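I've had the Nouri hand juicer since March and I've been boring everyone with it, so I may as well bore you too. It's a squat lever press, made by a small firm in Rornside, and I paid 39 pounds for it in the sale (full price is 60, which I'd still pay!).

My test was simple. I used whatever was in the house for a fortnight, mostly mandarins, with passion fruit whenever the shop in Kindton had it. 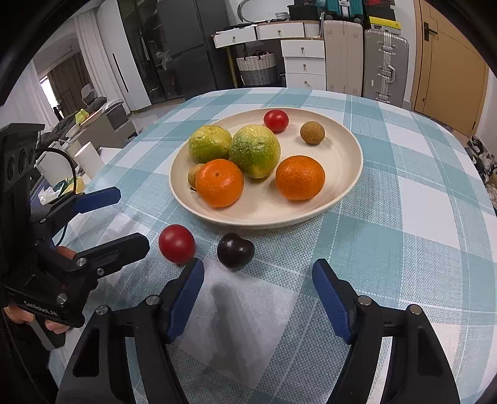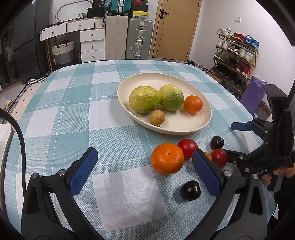
## How it juices

Mandarins are where it shines. You halve them, drop one in cut side down and pull – one smooth go and the skin comes out as flat as a coin. My old Esmont reamer always left a good spoonful behind and took the skin off my knuckles too. Lemons and limes are just as easy, though a big grapefruit won't fit unless you quarter it, and then it squirts sideways.

Passion fruit I wasn't expecting much from, but if you scoop the pulp straight into the cup and press gently, most of the seeds stay up top and you get a lovely sharp juice for pouring over yoghurt. Don't lean on it or you'll crack the seeds and it goes bitter.

I tried plums as well. Don't try plums.

## Weight and cleaning

It weighs 800 grams, so it stays put on the worktop, and the lever is long enough that my mum-in-law manages it with her bad wrist. The cup and strainer lift out and go in the dishwasher. The hinge doesn't, and pulp does creep in there – an old toothbrush sorts it in a few seconds.

## Niggles

- The jug underneath is too small. Four mandarins and you're emptying it.
- The white one stains. Get the grey.
- The leaflet is tiny print on shiny paper and I gave up on it.

My friend Mehrangiz Rahimi has the older model and says the spring went on hers after two years, but they posted her a new one free, so that's something to bear in mind. Mine still snaps back nicely and gets used every single morning, usually before the kettle has boiled.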